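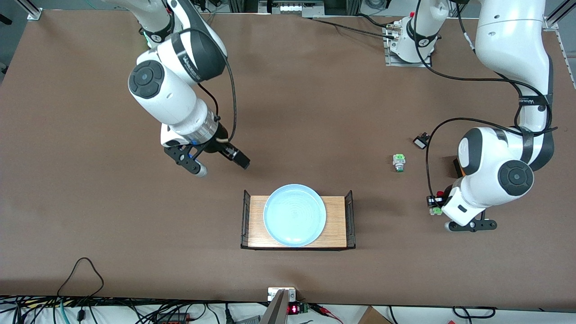
Who should be allowed to restart a robot cell after a stop? The person who walked up and looked at it, and only that person. At our shop that rule was passed along by word of mouth for a long time, and on 4/22/19 I finally typed it up with the rest of them.

The whole thing is 5 rules on one sheet. Ama Lamptey read the first draft and crossed out most of my adjectives. What's left:

Stop the arms before a hand goes over the table. A pause on the screen doesn't count as a stop.

Keep cables off the part of the table where the arms travel. Slack goes to the back or under the edge, and it gets tied. We are still bad at this one - I tied up a run last night and found another this morning.

Anything on the table that isn't part of the task goes on the shelf before you start. Small parts too.

First run after any change is at low speed, both arms, start to finish. If you moved the plate, that's a change.

Write down every stop. I went through the Kiltum log in August and found 93 entries, and 61 of them had no cause filled in. Ohemaa Tsikata wants a code for each cause. I'd settle for a sentence.

She and I also disagree on low speed. She says it should cover the first three runs when the grippers have been swapped. I left it at one for now, and she has penciled a 3 on the copy by the door.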